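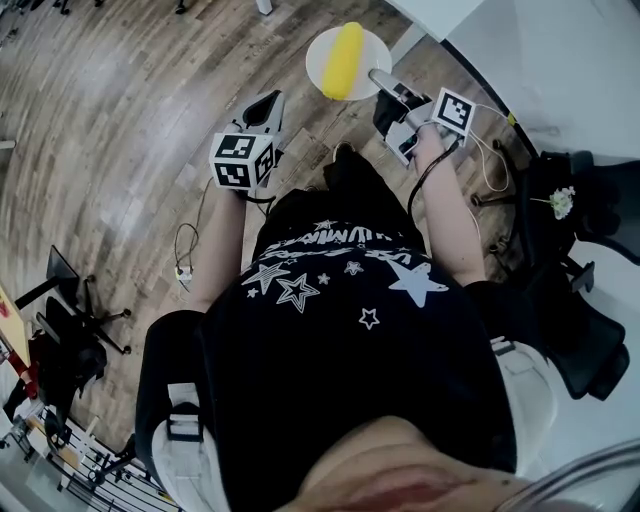

Plendirik handheld data collection
Progress report for February, to Magdolna Balogh, from Dionysis Stergiou

Summary
We planned to hand over 797 usable demonstrations of the plate task. We have them, on paper. In practice the right gripper's pose drops out in 16 of the sessions, and Plondetti has sent those back with a very polite note.

1. What went wrong
The right-hand track jumps, usually when the wrist turns over, and comes back a moment later somewhere improbable. In one session the right hand spends five seconds beneath the floorboards. Veronika Dobos first blamed the calibration, then the software, then me.
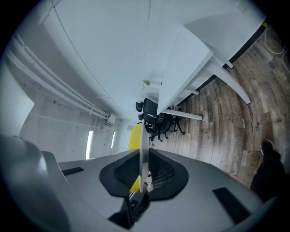 2. Likely cause
Cables. The lead from the right gripper runs back along the forearm, and a full reach tugs at the connector. Chrysoula Gkikas can bring on the fault at will by bending the lead near the plug, a talent we would sooner she did not have. Vakix have agreed to replace the lead but not, so far, to say when.
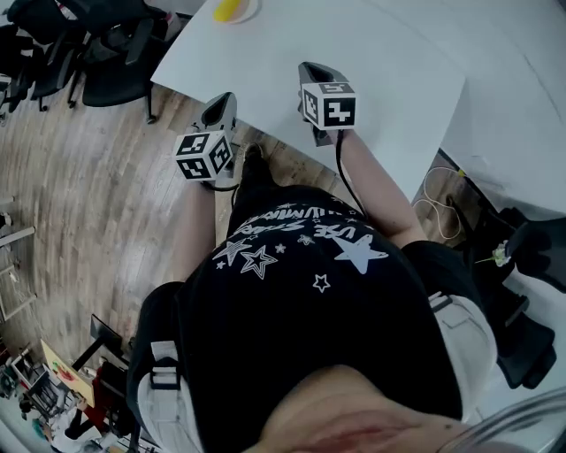

3. Safety
One near miss. An operator stepping back from the table caught a foot in a loop of cable and sat down faster than intended. No injury, one bruised opinion of the kit. Loose cable is now taped down before each session, and Veronika Sárközi has the authority to stop work, which she has used twice and enjoyed both times.

4. The corn
Picking up and tilting the plate with the corn on it is still our most reliable task, and we are using it to test each repair. 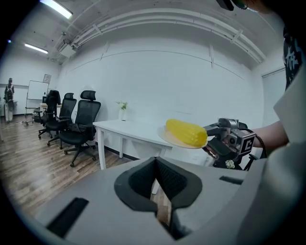 5. Next month
Fit strain relief to both grippers, re-record the rejected sessions, and add a check that flags a lost track while the operator is still standing there. We ask to move the Hegedűs delivery back by two weeks – the budget is unchanged, apart from the tape.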